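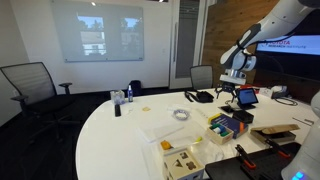 How long should a knock-knock joke be? Five lines, and the last one should be the shortest.

Print this page | E-mail this page

The first four lines are paperwork. Knock knock, who's there, a name, the name plus "who." Your listener knows all of them by heart, so the only thing you really have to write is line five.

Start with the name and work backward. Say it out loud until it turns into something else. "Justin" becomes "just in," and now you need a sentence that begins with "just in." ("Just in time for dinner.") I never said it would be good.
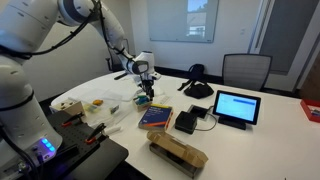
Stuck for a name? Borrow from whatever is in front of you. A small box of colorful things in blue, green and yellow will do nicely: "Yellow." "Yellow who?" "Yell 'oh' again, I didn't hear you." My friend Mateja Hoxha has rejected that one twice, so I consider it tested. 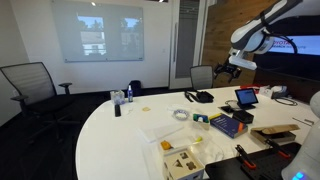

Timing comes last. Leave a beat after "who," then deliver the line flat and look elsewhere. Practice on an object before you try a relative. A box of tissues makes a decent first audience, and a remote control standing on its end is at least up on its feet. When you can get through 90 seconds without laughing at yourself, move on to people.

Last updated: March 6, 2018

Sign up for the Skundstead newsletter and get a new groaner every week. Unsubscribe at any time.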